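Rullumetti Worktop Durability Study
Interim report to Tretum, second period
Prepared by Joanne Mellor

Summary

Work in this period covered the oil and wax finishes on kitchen worktops in rented homes. Of the 74 households recruited, 60 remain in the study. Most of the losses came from tenancies ending early and were expected in the original plan. Spending is within the agreed budget, apart from the item noted under Costs.

Surface checks

Each household receives one inspection per quarter. The inspector records gloss, water uptake and any lifting of the grain near joints and edges. The second round began in October and 47 visits have been completed. The rest are booked.

Results for the hard wax oil are steady. Gloss has fallen slightly in areas used for food preparation, and water uptake remains below the limit set in the protocol. The plain oil finish shows a wider spread – some worktops are close to their starting values, others need a fresh coat already.
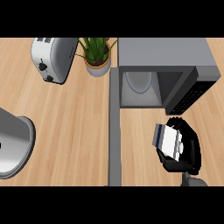

Differences in cleaning habits account for part of this spread. Households using spray cleaners daily show faster loss of finish than those using a damp cloth. The diary sheets are not detailed enough to separate the effect of product from that of frequency, and a revised sheet has been issued.

Joints

Sealant at joints was added to the checklist after the first round. Kamolrat supplied 2 grades for comparison. Adhesion tests are under way at the Triltalora workshop and figures will be given in the next report.

Costs

Travel is over forecast owing to repeat visits where access was refused. Ms Mellor proposes to move the unspent printing allowance to cover this – approval is requested.

Next period

Complete the second round of visits. Report the adhesion tests. Begin recoating trials on the plain oil group.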